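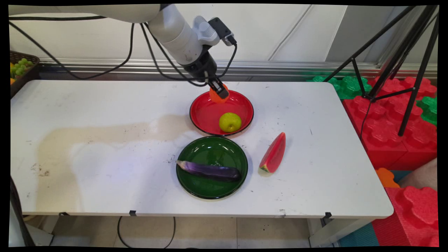
Setting up your voter screen is the part of Humau where a pile of phone and web interviews starts to look like a real poll, and it goes quickly once your questionnaire is loaded! The screen decides who counts as a likely voter, who counts as a leaner, and who stays in the file but out of the topline. Leaners are the tricky group. Picture the orange thing in the gripper, held just over the rim of the red plate: from one look you can't say if it's going in or coming out, and a single interview tells you just as little about a leaner. Humau keeps these people in a group of their own, so you can report them with or without the rest.

Home Getting Started Samples Voter Screens Weighting Export Help

Section 5: Building a Likely Voter Screen

Before you start

You need a finished sample file and a questionnaire with at least one turnout question and one vote choice question. The steps below use the Moulin practice file that comes with every install. It's a made-for-training primary survey with 3,044 completed interviews, and you can break it as often as you like — the Reset button puts everything back.

Create the screen

1. Open the Moulin file and click Voter Screens in the left menu.

2. Click New Screen and give it a name. Use something you'll recognize in six months, such as "Primary, registered, wave 1."

3. Under Base, choose Registered Voters. Anyone who answered "not sure" to the registration question is left out unless you check Include Unsure.

4. Under Turnout, drag in the question "How likely are you to vote in the primary?" Select Certain and Very Likely.

5. Click Preview. The practice file should show 1,976 likely voters. If you see a different number, go back to step 3 and look at the Include Unsure box.

Note: Preview shows unweighted counts. Weighted counts appear after you finish Section 6.

Add the leaners

6. Open the Leaners tab and turn on Track Leaners.

7. Pick your vote choice question, then the follow-up question ("Which candidate do you lean toward?"). Humau matches the two by interview number, which saves you a lot of copying and pasting!

8. Click Preview again. You should now see 543 leaners listed under the likely voter count. They are already part of that count, so don't add the two together.

9. Choose how leaners show up in your tables: Merged, Separate, or Hidden. Separate is a great place to begin, as you get to see both candidates' firm support and their soft support side by side.

10. Click Save and Lock.

Caution: A locked screen can't be edited after the first table is exported. To try a different turnout rule, duplicate the screen and change the copy.

Caution: Don't switch a tracking poll from Merged to Separate between waves. The trend line will show a drop in support that comes from your settings. If your January wave used Merged, keep it for the rest of the race.

Using files from Zumov or Ostex

Zumov files open directly. Ostex files store the turnout question as a number, so go to Labels first and type in the answer text for each code. Check which end of the scale means "certain," as some Ostex templates run high to low.

Next: Section 6, Weighting by Age and Region

Last updated Mar 2, 2020

Share Print 5 comments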